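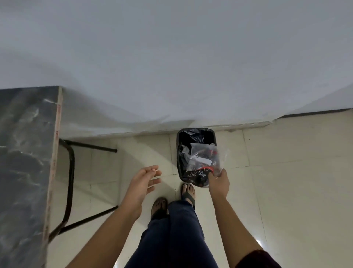
Photo: Cheon

Section 3: Setting up and first run

Applies to: Cemeo D221 dehumidifier, supplied by Arkoson with a furnished let or sold as a reconditioned unit
Last checked: 12th November

Read this section before you plug anything in. The leaflet in the box covers the same ground in four small drawings, two of which show an older model with the tank on the other side. Where the leaflet and this guide disagree, go by this guide. Where this guide and the rating plate on the back of the machine disagree, go by the rating plate.

3.1 Before you start

The D221 takes water out of the air. It does not mend a leaking gutter, dry out a wall that has a pipe dripping behind it, or cure mould that has already taken hold. The box says "ends damp". It may help with damp caused by cooking, washing and breathing in a closed-up flat, and that is as far as we would go.

Check that you have:

- the dehumidifier
- the water tank, with its float and lid fitted
- one length of drain hose
- the air filter, already clipped into the back
- the leaflet

Reconditioned units sometimes come without the hose. Arkoson will send one if asked, but any smooth hose that pushes firmly on to the spout will do the job.

3.2 Unpacking

1. Stand the box the right way up, following the arrows. If the box has clearly travelled on its side, do not start the machine yet. See step 5.

2. Cut the tape along the top only. A blade pushed through the side of the box can mark the casing or nick the mains lead.

3. Lift the machine out by the two side grips. Do not lift by the top handle until the tank is seated, or the tank will slide out on to your foot.

4. Pull out the tank and look inside it. There is a strip of tape holding the float down. Remove it. With the tape left on, the machine cannot tell when the tank is full and will go on filling it.

5. Stand the machine upright and leave it for at least four hours before switching on. If it travelled on its side, leave it overnight. You will hear people say this is an old wives' tale. Perhaps it is with some machines, but a compressor costs more than an evening's wait.

6. Peel the clear film from the control panel. The buttons work with the film on, though badly, and a fair share of the "faulty button" returns come down to this.

CAUTION: Keep plastic bags and film away from babies and small children. Plastic bags can cause suffocation.

Keep the box if you have room. The guarantee says the machine must go back in its "original or equivalent packaging", and Eltgate, who handle the repairs, have been known to read "equivalent" in their own favour.

3.3 Choosing where it goes

The leaflet suggests the middle of the room. Few people want a dehumidifier in the middle of the room and it makes little difference in an ordinary bedroom or lounge. What does matter is that air can get in at the back and out at the top.

1. Pick a firm, level floor. A thick rug can tilt the machine enough to lift the float and stop it running.

2. Leave a hand's width behind the machine and an arm's length clear above it. Do not put it under a shelf.

3. Keep it away from radiators, open fires and direct sun. Heat will give you a false reading on the humidity display.

4. Keep it out of bathrooms unless the room is large and the machine can be placed well away from the bath, shower and basin. The casing is not sealed against splashes, whatever the shop listing suggests about "use in any room".

5. Plug it straight into a wall socket. Do not use an extension lead or a plug-in timer. A timer cuts the power in mid-cycle, and the machine has a timer of its own.

NOTE: Close the windows and the door of the room you want to dry. The advertised coverage is for a sealed test room. One machine in an open hallway will not dry a whole flat, and leaving a window ajar "for fresh air" means you are paying to dry the street.

3.4 Fitting the tank

1. Check that the float moves up and down freely. It is the pale block on the hinge inside the tank.

2. Put the lid on. It clicks at both ends. If it clicks at one end only, take it off and start again.

3. Slide the tank in, level, until it stops. Give the front a light push with your palm.

4. Look at the tank light on the panel once the machine is plugged in. Red means the tank is full, missing or not quite home, and the machine has no way of telling you which.

3.5 Using the drain hose instead

If you do not want to empty the tank, the water can run off through the hose. Please be wary of this. It is sold as "fit and forget", and a hose that has been forgotten is how floors get ruined.

1. Switch off at the wall and unplug.

2. Pull the rubber bung from the spout at the back. Put the bung somewhere you will find it again, as the tank will not fill without it.

3. Push the hose on to the spout as far as it will go.

4. Run the hose downhill all the way to a sink, shower tray or floor drain. There is no pump. If any part of the hose rises above the spout, water will sit in the dip and then come out at the machine end.

5. Leave the tank in place. The machine will not start without it.

6. Check under the spout after an hour, and again before you go to bed.

CAUTION: Do not run the hose out through a window in winter. Water can freeze in it and back up.

3.6 First run

1. Plug in and press the power button once. The display shows the humidity of the room as a percentage.

2. Wait ten minutes before believing the number. On first start it often shows 99, which is simply the highest figure the display can give. If it still shows 99 after half an hour in a room that feels dry, the sensor is probably at fault.

3. Press MODE until the light beside "Set" comes on.

4. Use the arrows to choose the level you want. The factory setting is 40, which is drier than most homes need and keeps the compressor going nearly all the time. We suggest 55. Go lower only if windows are still streaming in the mornings after a week.

5. Leave "Smart" mode alone for now. It is described as learning your home. As far as we can tell it picks a level from the room temperature and sticks to it, and it tends to pick low.

6. Listen. A steady hum and a fan are normal. A click every so often is normal. A rattle usually means the tank is not fully in. A grinding noise is not normal, and you should switch off.

Do not judge the machine by the first tank. A damp room gives up a lot of water in the first few days - from curtains, carpets and bedding as much as from the air - and then the amount drops. That drop is not a fault. Nor is a full tank on day one the proof of a miracle.

NOTE: In a cold room, the fan may run with no water collecting while the machine clears frost from its coils. This can go on for a quarter of an hour. Below the temperature given on the rating plate it will do little else, so an unheated garage is a poor place for it in January.

3.7 The hours counter

Hold both arrows down for five seconds. The display stops showing humidity and scrolls the number of hours the machine has run. It is worth doing this on the day you get it and writing the number inside the back cover.

A new unit should show very little. Reconditioned units keep their old count, whatever the sticker says about being "as new". The one we used to check these steps was sold as "lightly used" and showed 3784. It works well enough, but lightly is not the word we would have picked.

The filter light comes on at 2000 hours and the leaflet tells you to buy a new filter at that point. Look at the filter before you spend anything. If the mesh is whole, vacuum it, rinse it in lukewarm water, let it dry fully and put it back. Replace it if it is torn or will not come clean. To turn the light off, hold MODE and the power button together until the panel beeps.

The scented filters on sale alongside the plain ones fit the same slot. We noticed no difference to the air, only to the price.

3.8 If it will not start

Display blank: try the socket with a lamp, then check the fuse in the plug. Use a fuse of the rating printed on the plug and no other.

Tank light red, tank empty: take the tank out, check the float has not jammed under the lid, and refit.

Fan runs but no water: the room may already be drier than your set level. Set it to 40 for an hour as a test. If there is still nothing, and the room is warm, contact Arkoson.

Stops after a few minutes: wait. The compressor has a short built-in delay after every stop, and pressing the button again only starts the delay over.

Water under the machine: unplug it first. Then check the bung, the lid and the hose, in that order.

CAUTION: Do not open the casing. The cooling circuit is under pressure and there are no parts inside that you can service. Videos showing otherwise are mostly of a different model.

If you do need to send the machine back, empty the tank and let the unit stand unplugged for a day before boxing it. Write down the serial number from the rating plate before the box is taped, as Arkoson will ask for it and it cannot be read once the machine is packed.

Cleaning and winter storage are covered in Section 4. The April edition had the two pages of that section in the wrong order, so check that yours starts with the filter.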